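Fekoleo Owner-Built Homes
Winter inspection of a passive solar house, with comments

House: Jemal, one floor, south glazing, masonry wall behind the glass
Inspected by: Suryani Osman
Present: Rizwan Munshi (owner and builder)

I use the same list as in December, so the two visits can be compared. OK means I checked it and have no remark.
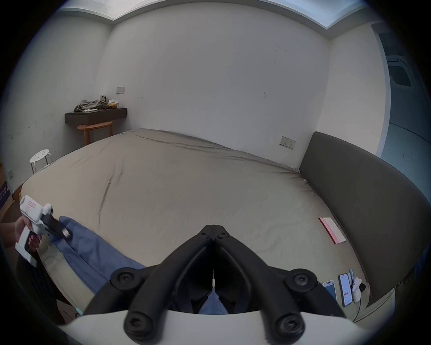 Brirkska, Monday, February 23, 2026

1. South glazing, seals and frames: OK.

2. Overhang above south glazing: OK. Fixing screws are tight. One has surface rust, please paint it before summer.

3. Masonry wall, cracks: REMARK. The hairline crack near the floor is 6 inches long. In December I did not measure it, which was my mistake. I put pencil marks at both ends with the date.

4. Upper and lower vents of masonry wall: FAIL. Lower vent flap does not close fully. At night the air can go backward and cool the room. Rizwan says he will change the hinge.

5. Temperature at noon, living room: 61 °F, with cloudy sky. Acceptable. The stove was not lit.

6. Humidity, living room: 43 percent. OK.

7. Night insulation (shutters and curtains): OK, but the cord of the kitchen shutter is too long and a child can reach it. Shorten it or put a hook high on the wall.

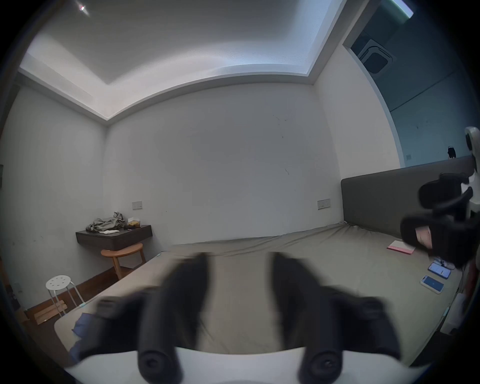

Bedroom, February visit.

8. Smoke alarms: three installed, all tested with the button. OK.

9. Carbon monoxide alarm near stove: FAIL. The date on the back is expired. Replace this week, do not wait for the other works.

10. Stove clearance: REMARK. Firewood is stacked too close on the left side. It was moved while I was there.

11. Roof collector and Balano pump: not checked, there was ice on the ladder place. I will come again when it is dry.

12. Emergency exit, north door: OK. Opens freely from inside without key.

Owner's comment: "Hinge is ordered. About the crack, I think it is only plaster, but I will watch it. R.M."

Items 4 and 9 stay open until I receive a photo or see them myself.

S. Osman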